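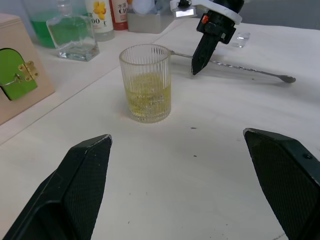 Zelberg, 19/10/2023

The doors at Seron opened at ten, and by quarter past there was already a line for coats. The company makes syrups and soft drink bases for cafes in a former printing works behind the station. The open day is held every July as a rule, but this year the new floor wasn't ready in time and it was moved to the fall. Entry was free. The mixing room upstairs took the most time, and it was the part I had come for.

Drinks are tried out there in small amounts before anything goes down to the kettles. The work happens on a white table, with bottles kept along the back. A ribbed tumbler stood about half full of something pale yellow, and behind it lay a bar spoon, the long kind with a twist in the handle. Said Benjelloun, who runs the room, told us that a new flavor gets 400 trials in a busy year and that most of them go no further than the table. The one on sale that day was Nyaga, a ginger and citrus syrup. I bought two bottles.

Lab glass turns up next to the bar glass. The Erlenmeyer flask sits in a black plastic holder, and the orange-amber liquid in it looked streaky, darker gold in some places and lighter yellow in others. An empty beaker stood behind it. A man in our group asked why they don't use jugs. Benjelloun said a flask is easier to swirl.

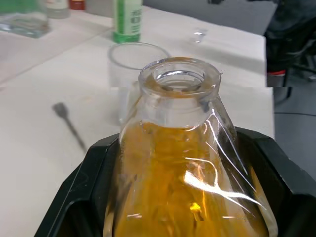
The table and the talk

The talk lasted half an hour and could have been shorter. Wael Erraji covered sugar, acid and shelf life, and passed out paper strips to smell. Mine was cardamom. I looked over the table again while people asked about prices. It is a working table and looks like one – a bottle on its side, a loose white cap, a small clear cup tipped over, a wooden latch box in among the rest. The bright yellow jelly-like pieces toward the back got the children's attention.

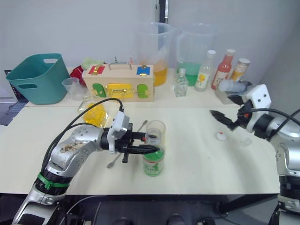
Getting there

Take the Kerkeck bus and get off at the station. The stairs to the mixing room are steep. The shop takes cards.

Comments (2)

marnie_k: Did they have the Nyaga in the small size? I can only find the large one.

Tobias: We went in the afternoon and the talk was full. Go early.

We use cookies to remember your settings. Accept | Manage choices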